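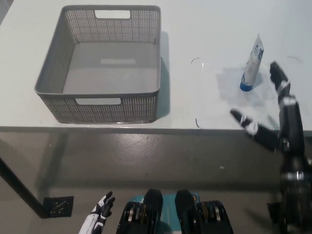
Stabsstelle Arbeitssicherheit und Gebäudebetrieb, Standort Muvthorpe

Prüfliste zur internen Sicherheitsbegehung der Arbeits- und Nebenräume
Ausfertigung mit Bemerkungen der Begehenden

Gebäude: Haus Gaete, Erdgeschoss und Untergeschoss
Datum der Begehung: 2. März 2021
Begehende: Graciela Villalba (Arbeitssicherheit), Emmett Montoya (Gebäudetechnik)
Für den Bereich anwesend: Renata Huenchumán
Verteiler: Bereichsleitungen, Empfang, Ablage der Stabsstelle

Hinweise zur Anwendung

Die Prüfliste ist von den Begehenden vollständig auszufüllen. Zulässige Eintragungen sind „i. O.“ (in Ordnung), „M“ (Mangel) und „entf.“ (entfällt). Jede Eintragung „M“ ist mit einer Bemerkung zu versehen, aus der Ort, Art des Mangels und zuständige Stelle hervorgehen. Mängel, die eine unmittelbare Gefährdung darstellen, sind noch während der Begehung abzustellen. Ist dies nicht möglich, wird der betroffene Bereich gesperrt und die Bereichsleitung mündlich unterrichtet; die schriftliche Meldung ist nachzureichen.

Bemerkungen zu ordnungsgemäßen Punkten sind zulässig, sofern sie für die nächste Begehung von Bedeutung sind.

1 Verkehrswege und Fußböden

1.1 Verkehrswege frei von Material, Verpackungen und Leitungen: i. O.

1.2 Bodenbeläge eben, ohne Ausbrüche und Stolperkanten: M
Bemerkung: Im Flur vor dem Lager Zuneo hat sich die Übergangsschiene gelöst. Die Stelle wurde mit Warnband gekennzeichnet. Instandsetzung durch Gebäudetechnik.

1.3 Bodenflächen rutschhemmend und frei von Flüssigkeiten: i. O.
Bemerkung: Bei glatten grauen Böden sind Lichtreflexe und Feuchtigkeit aus der Entfernung schwer zu unterscheiden. Die Prüfung erfolgt daher aus der Nähe und nicht von der Tür aus.

1.4 Schmutzfangmatten an den Außentüren vorhanden und randfest: i. O.

1.5 Treppen mit Handlauf, Stufenkanten erkennbar: M
Bemerkung: Kellertreppe, Kantenprofil der untersten Stufe abgenutzt. Profil ist bestellt.

2 Flucht- und Rettungswege

2.1 Fluchtwege in voller Breite begehbar: i. O.

2.2 Notausgangstüren von innen ohne Hilfsmittel zu öffnen: i. O.

2.3 Rettungszeichen vorhanden, lesbar und beleuchtet: M
Bemerkung: Rettungszeichenleuchte vor Raum 152 ohne Funktion. Das Leuchtmittel wurde bei der Begehung getauscht, die Leuchte blieb dunkel. Auftrag an die Firma Saner erteilt.

2.4 Flucht- und Rettungsplan auf aktuellem Stand: M
Bemerkung: Der Aushang am Empfang zeigt noch die frühere Trennwand im Untergeschoss. Ein berichtigter Plan liegt bei der Stabsstelle vor und ist auszutauschen.

2.5 Sammelstelle ausgeschildert und den Beschäftigten bekannt: i. O.
Bemerkung: Zwei befragte Beschäftigte konnten die Sammelstelle ohne Zögern benennen.

3 Brandschutz

3.1 Feuerlöscher vorhanden, zugänglich, Prüffrist eingehalten: i. O.
Bemerkung: Die letzte Prüfung durch die Firma Saner fand im Januar statt. Die Plakette am Löscher mit der Inventarnummer 818 ist schlecht lesbar aufgeklebt, aber gültig.

3.2 Brandschutztüren schließen selbsttätig, keine Keile oder Gegenstände im Türbereich: M
Bemerkung: An der Tür zum Heizungsvorraum wurde ein Holzkeil vorgefunden und entfernt. Der Bereich wurde bereits bei der vorhergehenden Begehung auf das Verbot hingewiesen. Gespräch mit der Bereichsleitung ist zu führen.

3.3 Keine brennbaren Stoffe in Treppenräumen: i. O.

3.4 Abfallbehälter für Putzlappen selbstschließend: entf.

3.5 Handfeuermelder frei zugänglich: i. O.

4 Elektrische Anlagen und Betriebsmittel

4.1 Ortsveränderliche Geräte mit gültiger Prüfplakette: M
Bemerkung: Wasserkocher in der Teeküche ohne Plakette, offenbar von privater Seite eingebracht. Das Gerät wurde außer Betrieb genommen und der Bereichsleitung übergeben.

4.2 Keine hintereinander gesteckten Mehrfachsteckdosen: i. O.

4.3 Leitungen und Stecker ohne sichtbare Beschädigung: i. O.

4.4 Verteilerschränke verschlossen und beschriftet: i. O.
Bemerkung: Stromkreis 43 ist im Schrank beschriftet, fehlt jedoch im Verzeichnis. Nachtrag durch Herrn Montoya.

5 Arbeitstische und Ablagen

5.1 Tische standsicher, Stellfüße vollzählig: i. O.

5.2 Tischkanten ohne Splitter, Grate oder abstehende Teile: i. O.

5.3 Arbeitsflächen sauber und für die vorgesehene Tätigkeit ausreichend frei: i. O.

5.4 Behälter und Körbe unbeschädigt, Griffe ohne Anrisse: i. O.
Bemerkung: Bei Kunststoffkörben mit Grifföffnungen sind die Ränder der Öffnungen von Hand abzutasten. Körbe mit Rissen sind auszusondern. Eine Reparatur mit Klebeband wird nicht anerkannt.

5.5 Behälter stehen vollständig auf der Tischfläche und ragen nicht in den Gehbereich: i. O.

6 Regale, Leitern und Lagerung

6.1 Regale gegen Kippen gesichert, Traglast angegeben: M
Bemerkung: Im Lager Zuneo fehlt am hinteren Regal die Angabe der Traglast. Bis zur Kennzeichnung keine weitere Beladung der oberen Ebene.

6.2 Schwere Gegenstände in den unteren Ebenen: i. O.

6.3 Leitern und Tritte geprüft und im Leiternverzeichnis geführt: M
Bemerkung: Eine Stehleiter im Untergeschoss ist nicht verzeichnet. Herkunft ungeklärt. Die Leiter wurde bis zur Klärung eingeschlossen.

6.4 Gefahrstoffe im dafür vorgesehenen Schrank, Behälter gekennzeichnet: i. O.

6.5 Betriebsanweisungen ausgehängt: i. O.

7 Beleuchtung, Lüftung, Raumklima

7.1 Beleuchtung ausreichend und flimmerfrei: i. O.

7.2 Fenster lassen sich gefahrlos öffnen und feststellen: M
Bemerkung: Kippbeschlag im Besprechungsraum schwergängig. Der Raum darf genutzt werden, zum Lüften ist das linke Fenster zu verwenden.

7.3 Lüftungsplan ausgehängt und eingehalten: i. O.

7.4 Handwaschplätze mit Seife und Einmalhandtüchern ausgestattet: i. O.

8 Erste Hilfe

8.1 Verbandkasten vollständig, Verfallsdaten eingehalten: M
Bemerkung: Zwei Wundschnellverbandpackungen im Kasten der Teeküche verfallen. Ersatz wird vom Empfang beschafft.

8.2 Ersthelfende benannt und ausgehängt: i. O.
Bemerkung: Frau Huenchumán ist auf dem Aushang noch mit ihrer alten Durchwahl geführt. Berichtigung handschriftlich erfolgt, Neudruck folgt.

8.3 Meldeblock für Verletzungen vorhanden: i. O.

8.4 Notrufnummern an jedem Telefon: i. O.

Gesamtbeurteilung

Die begangenen Räume können weiter genutzt werden. Die Mängel zu 1.2, 2.3 und 6.1 sind vorrangig zu beheben. Zu 3.2 wird eine erneute Kontrolle ohne Ankündigung durchgeführt. Alle übrigen Mängel sind der Stabsstelle nach Behebung formlos anzuzeigen; eine gesonderte Nachbegehung findet hierfür nicht statt.

Die Bereichsleitung bestätigt den Erhalt dieser Ausfertigung. Einwendungen gegen einzelne Eintragungen sind schriftlich und unter Angabe der Ziffer an die Stabsstelle zu richten.

gez. Villalba
gez. Montoya

Kategorie: Arbeitsschutz > Begehungen und Prüflisten

Kommentare

Violeta Quiroga
Zu 2.4: Der berichtigte Plan hängt inzwischen am Empfang. Das alte Blatt habe ich der Stabsstelle mit der Hauspost zurückgegeben. Bitte prüfen, ob im Untergeschoss ein weiteres Exemplar der alten Fassung hängt.

Pilar Garrido
Zu 6.3: Die Stehleiter gehört nach meiner Kenntnis zum Bestand des Archivs und wurde beim Umzug ins Untergeschoss gebracht. Der Kaufbeleg müsste in unserer Ablage sein, ich reiche ihn nach. Kann die Leiter bis dahin unter Aufsicht benutzt werden?

Graciela Villalba
Vielen Dank für beide Hinweise. Eine Benutzung der Leiter vor der Prüfung ist auch unter Aufsicht nicht zulässig. Frau Garrido kann für die Zwischenzeit den Tritt aus dem Lager Zuneo erhalten, Ausgabe über den Empfang.

Emmett Montoya
Stromkreis 43 ist im Verzeichnis nachgetragen. Die Übergangsschiene ist neu verschraubt, das Warnband kann abgenommen werden. Zur Rettungszeichenleuchte steht die Rückmeldung der Firma Saner noch aus.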